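The Night Shift at Gethin Bridge

The phone on the north walkway rang at ten past four in the morning, and Shafiq Matubbar was so pleased about it that he spilled his tea.

You have to understand that the phone never rang. It was a maintenance phone, yellow, bolted to the third lamppost past the toll plaza, and in his whole first winter as a bridge operator he had only ever seen it get wet. Everyone else called the control room on the radio. But he loved that phone! He had cleaned the little window on its box himself, back in February, and tested the line, and written "works fine" in the log with a double underline.

"Gethin Bridge, north tower, Shafiq speaking!"

"It's moving," said a woman's voice. "The bridge is moving. Is it supposed to do that?"

"Oh, yes," said Shafiq. "Yes, absolutely. Isn't it great?"

There was a silence on the line, with a lot of wind in it.

He looked at the monitor and found her, a small figure in a long coat with a bicycle leaning on the rail. The gauge at midspan read 23 miles an hour, which was nothing. The bridge could take 100 and ask for more. He told her so. He told her the main span was 2,090 feet of steel hung off two cables, and that each cable was really a great bundle of wires, and that on a windy night the whole deck went over a few inches and came back again like somebody breathing in their sleep.

"I bake," the woman said. "Over in Stevitz. I start at five. Usually I take the ferry."

"But the ferry's not running in this."

"No."

"So this is your first time across on foot? At night?" He was standing up by now, with the cord stretched as far as it would go. "You've picked such a good one. Can you see the lights at Budham from there? Down past the second pier, low, kind of orange."

She said she was trying not to look down.

"Don't look down, look along," said Shafiq. "Hang on. Stay by the lamp, I'll come and get you."

He woke Ashraful Pramanik, who had been running the night desk for ten years and could sleep sitting straight up with his hand on the log. Ashraful listened, blinked twice, and handed over the big flashlight and his own gloves.

"Don't give her the whole tour," Ashraful said.

"I won't."

"You gave the man with the flat tire the whole tour."

"He asked about the expansion joints!"

"He asked if you had a jack," said Ashraful, and turned his chair toward the screens.

Outside, the wind had that clean salt taste it got just before dawn, and the suspender ropes were humming, each one a little different, so that walking past them was like running a thumb along a comb. Shafiq walked fast. The deck lifted under his boots and settled. He thought, as he thought every single night, that they were paying him for this.

The woman's name was Nello. Her first name or her last, she didn't say. She had one hand on the rail and one on the bicycle, and her scarf had blown over her face.

"I can hear it," she said. "Is that normal too?"

"Put your hand on this one," he said, and showed her the nearest rope, as thick as her wrist. She took off her mitten and laid her palm flat against it. He watched her face change.

"Oh," said Nello. "Oh, it's singing."

They went across together, Shafiq wheeling the bicycle on the windward side. He did give her the tour. He gave her the towers, the anchorages, the falcons on the south side, the painters who began at one end every spring and never seemed to get any closer to the other. She asked real questions, too, and at midspan she stopped without being told and looked along, all the way to Budham and the dark water beyond it, and stayed there until her eyes streamed.

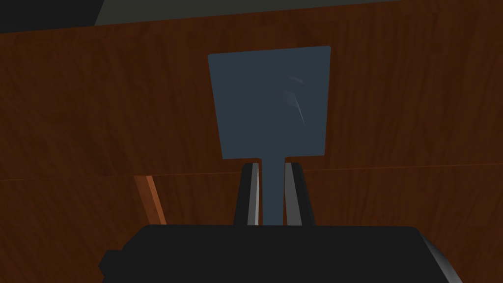 A broad blue blade on a narrow handle.

At the Stevitz end the road dipped below the wind, and it was suddenly quiet enough to talk in ordinary voices. It was ten to five.

"I'll be late with the rolls," said Nello, taking the handlebars. "Do you like the ones with seeds?"

"I like all of them," said Shafiq.

He walked back with the sky going gray on his left. When he came in, Ashraful had made fresh tea and left the log open at the right page, with the pen lying across it. Shafiq wrote down the time, the wind speed and the phone number of the box. Under remarks he put: Pedestrian escorted, north to south. Phone works fine.

He underlined it twice.

"Seeds or plain?" he asked.

"Seeds," said Ashraful, with his eyes closed.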